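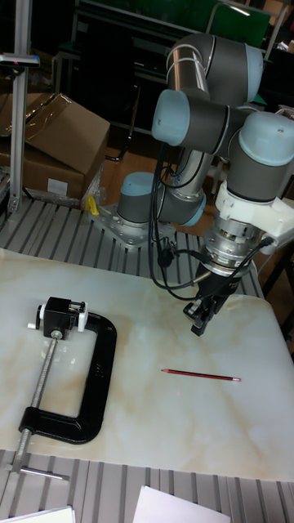 Figure 2. Collection cell with the arm, the two-finger gripper and the marbled board. A pencil and a C-clamp lie on the board.

3.2 Collecting the demonstrations

All examples in the Kina set were gathered in one cell at Pulness. The arm has six joints and is bolted to a metal base plate on an aluminum extrusion table. A white board with tan veining is laid over the slats and serves as the work area (Figure 2). We kept the board for the whole collection so that its pattern would be the same in every episode. The rest of the room was left as it was, and boxes and chairs show up behind the table in the fixed view.

Each episode starts with the gripper pointing down and two objects on the board. One is the target and the other is a distractor. We chose pairs that differ a lot in size and shape, such as the thin red pencil and the large black clamp in Figure 2. Long, thin targets were harder for our operators than we expected. The fingers have to close across the narrow side, and a small error in wrist angle pushes the object away before it can be held. Heavy targets fail in another way - the grasp looks fine at first, and then the object turns in the fingers during the lift.

Operators drove the arm with Niltar, our teleoperation program, which logs joint positions, gripper opening and the signal from the wrist module at a common rate. The fixed camera was started by the same command. An episode ends when the operator marks it as a success or a failure. We kept both kinds. Failed episodes were left out of policy training but were used to train the success classifier described in Section 4.

Between episodes the objects were placed again by hand, with no template. After every 10 episodes the operator changed the pair. Two operators shared the work, and each handled every pair at least once, so that no object is tied to one person's driving style.

Episodes with dropped camera images were removed before labeling. An early batch recorded with Pinto, the older logger, was also removed, as its time stamps drifted against the video and could not be repaired. We collected replacements for that batch in April.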